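Skurkberg Dialogue Track, progress report no. 2
To: Öberg Fund, grants desk
From: Hedvig Sjögren, field coordination
5/15/25

Quick one, sorry, typing between sessions. Full narrative with annexes comes with the financials.

Where we are. The two delegations are still talking. Round 8 closed with no signed text but with an agreed agenda for the next one, more than we had at the last report. The water annex is done in draft. The border crossing annex is not. Main block is the same as before: the northern side wants the crossing hours fixed in the text, the southern side wants them left to a joint office that does not exist yet. We floated a trial period. Both took it home to their capitals. No answer so far.

Detainee lists. 291 names on the combined list after we took out duplicates. Both sides have now accepted the list as a working document, which took most of the spring. Accepted does not mean agreed. 13 names are disputed (spelling, date of birth, in a few cases whether the person was ever held at all). Families have been told only that the list exists. Please keep it that way in anything the Fund puts out, we had a leak in the winter and it cost us weeks.

Press. One bad story, claiming the Fund was paying delegates directly. Wrong, and we said so the same day. The paper ran our letter but way down the page. Both heads of delegation let it go.

Venue. Moved out of the hotel and into the Bendetti house for the residential weeks. Cheaper, quieter, one road in. Delegates share the meeting room, the garden and the kitchen. Separate floors for sleeping, at their request. Lease runs through the next round with an option to extend, would like a yes or no from you on the option before the end of May.
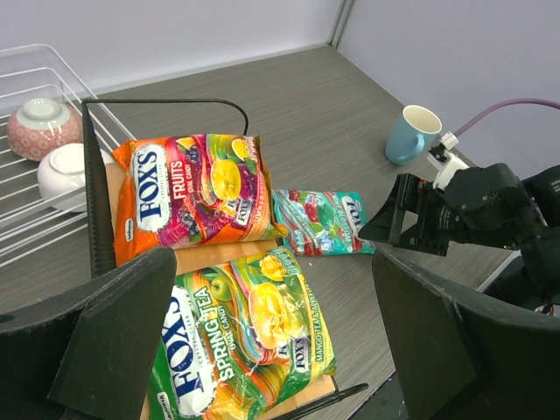
Dish rack with two bowls.

Interpreters. Short by one. Zoninum supplied the team again and they are good, but the legal interpreter left for a court job and the replacement is not cleared by the southern side. Have been using the general team for legal sessions, slow going. Expect an extra invoice for overtime, will send it seperately.

Budget. Under on travel, over on interpreting and security. Net we are inside the total. Asking to move the travel leftover across to interpreting, form attached. No new money requested this period.

Risks. Elections in the south. If the governing party loses seats the delegation head probably gets replaced and we start over on trust, if not on text. Also the shelling incident near the river, both sides logged it with the hotline insted of walking out. First time the hotline got used for what it was set up for.

Next steps
Answer on trial period for the crossing
Clearance for the new legal interpreter
Joint session on the disputed names, small group, no press
Second reading of the water annex

Need from the Fund: the lease decision, the budget line move, and a contact for urgent sign-off while the grants desk is closed. Last time I had a number that rang out.

Call me if anything is unclear, evenings best.

H. Sjögren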